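The laundry test

Posted 2018-04-04

Every few months somebody sends me a video of a machine folding a towel and asks if I've changed my mind. Usually sped up. Usually one towel. I haven't changed my mind, or I've changed it a little, so let me get it down before I have to pick up the kids.

The question people ask me is can robots do chores yet. Wrong size of question. A dishwasher does a chore. So does a dryer, so does the machine at the plant in Lollthorpe that shrink-wraps pallets all night with the lights off. What people mean is, can a thing with arms come into my kitchen as it is, with my stuff where I left it, and deal with it. And the answer to that is no. Not this year, and I'd bet not for a good many years after.

I spent 11 years on shop floors before I started writing about them, most of it in packing. Packing is chores. You pick up a thing, you turn it the right way, you put it in a box with other things, you do it again. When Amora put in their first arms we were all told the benches would be gone by July. The arms were great at the rigid stuff. Jars, cartons, anything that held still and was the same shape as the last one. Then came the dish towels, which were a free gift with the gift sets, and the whole line went back to hands. One towel per box. The arm would pinch it and get two, or pinch it and get the corner, or lay it in so the lid wouldnt close.

That was cloth. Cloth has no shape until you give it one. You grab an edge and the rest goes wherever it likes. A person doesn't think about it. You shake it out, feel for the hem, and your fingers do the looking. A gripper with two fingertips has to see everything it's about to do, and then its own wrist gets in the way of the seeing.

So no, I don't laugh at the slow towel videos. Cloth is the hard part. Good on them for going at it.

What I do object to is the sales talk. Fliltar had a brochure going around last year for a "home helper" with a price on it and no ship date. The brochure said it would set the table, clear the table, and put the linens away. Three verbs. Anybody who has raised a kid knows setting and clearing are different jobs – setting is clean things going to known places, clearing is sticky things coming from anywhere. And linens is a third job again. You could spend 3,000 hours on the first and be no closer to the last.

My neighbor's view is that it doesn't matter, they'll just feed it more practice and it'll get there. Maybe! I go back and forth. More practice did fix a lot of things I swore it wouldn't. I was dead wrong on reading labels, for example, and wrong on mixed bins. But practice on what. If it's 2,000 tries at the same cloth on the same white table you get a machine that knows that cloth on that table. My table has a fruit bowl, a phone charger and somebody's homework on it.

And look at how little it takes to make a job of it. Checkered cloth, a plate, a mug, a couple of utensils, 2 arms. Any six year old could set that for a picnic, badly, in a minute.

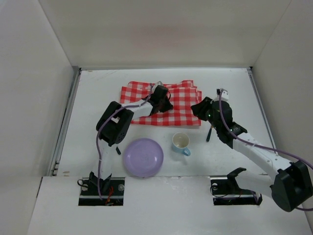

Mirjana Stojanović wrote in to say I'm measuring from the wrong end. Her mother can't lift her hands above her shoulders anymore and would take a machine that needed an hour to lay one place, as long as it did it while she was in the other room and didn't break the cup. Speed, she says, is a worry for people who are in a hurry, and I write like someone who is always in a hurry. She'd also like me to stop using kids as the yardstick, her mother isnt competing with a kid.

Fair. I'll take that one. An hour is fine if the hour is free and the cup survives. The trouble is the second part, and I mean every time, on a day when the mug is hanging half off the counter and no engineer is in the building. Liu, the outfit that services the arms at my old plant, still sends a person when one of them drops something. Who gets sent to her mother's house?

Anyway. Not yet. Ask me again when it can do a fitted sheet.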